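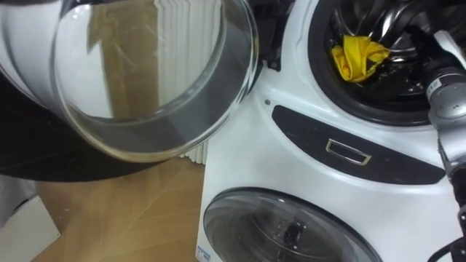
Vol. 12, No. 2

Larolel Laundry Words: README

Hello! I'm Riaan Xaba, and this is my collection of the words people use for washing day – the chores, the stains, the pegs, the odd socks, all of it. I started it after a long argument with my aunt over whether you "hang out" or "peg out" the washing, and it has rather taken over my evenings.

What you get

One spreadsheet, words.csv, with 1,579 entries. Each row has the word or phrase, what the person told me it means, the town they grew up in and a notes column where I ramble a bit. Blank means I forgot to ask (sorry).

Where it came from

Mostly from chatting to people in Berkora and Nalito, plus a big pile of letters from readers of the Tshabalala newsletter, who were wonderfully cross about "airing cupboard". I typed everything up myself and kept people's own spellings, so you'll find "clothes horse", "clotheshorse" and one very firm "cloths hoarse".

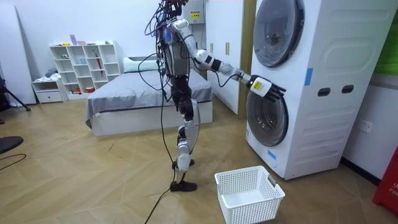 At the washer-dryer, lower door.

Things to watch out for

Nalito is over-represented, mainly in the stain words. Older speakers talked for longer, so they have more rows each. Please don't use the file to work out how common a word is – it can't tell you that. I've also left in two entries for "dolly" that look like duplicates but mean different things, so don't merge them!

Names and street addresses have been taken out. If you spot one I missed, write to me and I'll fix it the same evening.

Changes in this issue

Released August 22, 2025. I've split "ironing" from "folding", put the accents back where my old spreadsheet program ate them, and added a column for words people only knew from their grandparents. The next batch, which is all about soap, should be ready in September.

Using it

Free for teaching, writing or settling family rows. A mention of Larolel would be lovely. Corrections go to the address in contact.txt.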